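Mayor back at her desk Saturday, after a longer rest than planned

Many of you have stopped me at the post office to ask how Mayor Ludmila Brabec is getting along, and I'm happy to say the news is good. She wrote to the Pristance town council this week to say that her doctors are pleased with her, that she has been sleeping late for the first time in years, and that she'll hold her usual open door this Saturday from 2 o'clock. (Bring your questions, but maybe go easy on the poor woman!)

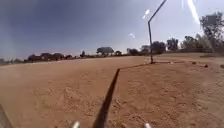
Out on the open ground, September.

While she was away, deputy mayor Bahman Vahidi signed whatever needed signing and chaired the council meeting, which ran until well past 8. Most of that went to the Dikthorpe road money, and it will come up again next month -- as these things do. 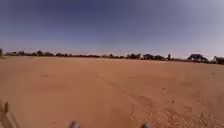
The letter itself was short, and Mahsa Bahrami read it aloud before the meeting got going. The mayor thanked everyone who sent cards, and she asked that the get-well fund, which had reached $2596, go to the clinic on Kermani Street instead of to flowers for her. She also said she missed our evenings, and I do understand that, with a sky without a cloud in it and that low dark line of trees running all the way along the bottom. Elaheh Zamani at the town office is still taking cards until Friday noon, if yours is sitting on the kitchen counter like mine was.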